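Keeping table headings in view

Long tables in Stullix documents often run onto a second page, and the column headings stay behind on the first. You can have the program repeat them. Click anywhere in the top row, open the Table menu, and choose Repeat Heading. If your headings take up 2 rows, select both before you open the menu.

The repeated row is tied to the first one. Change a word on page one and the change shows up on every page after it.
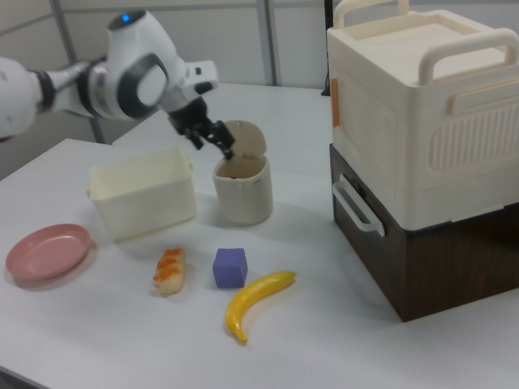 Why does the Repeat Heading command sometimes appear gray?

The selection has to include the first row of the table. If you click in row 4 and open the menu, the command is not available. It is also gray when the table sits inside a text box — move the table out and try again.

Rows that split across two pages are a separate setting. Open Table Options and clear the box marked Let Rows Break. Very tall rows will then jump whole to the next page and may leave a gap at the bottom.

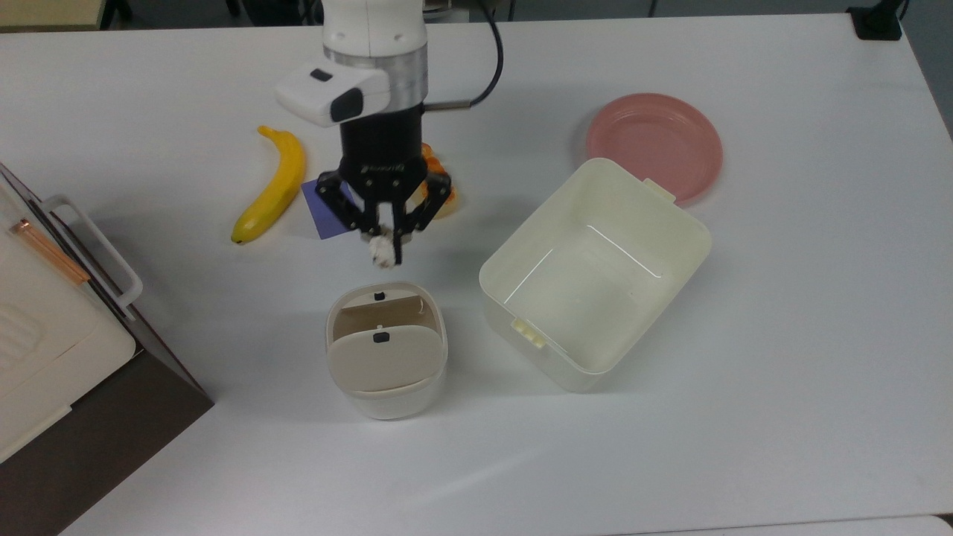

Dayana Cusi wrote in to say that her headings stopped repeating partway through an 18-page parts list. She had put a manual page break inside the table, and Stullix treats everything after the break as a new table. She deleted the break and the headings came back.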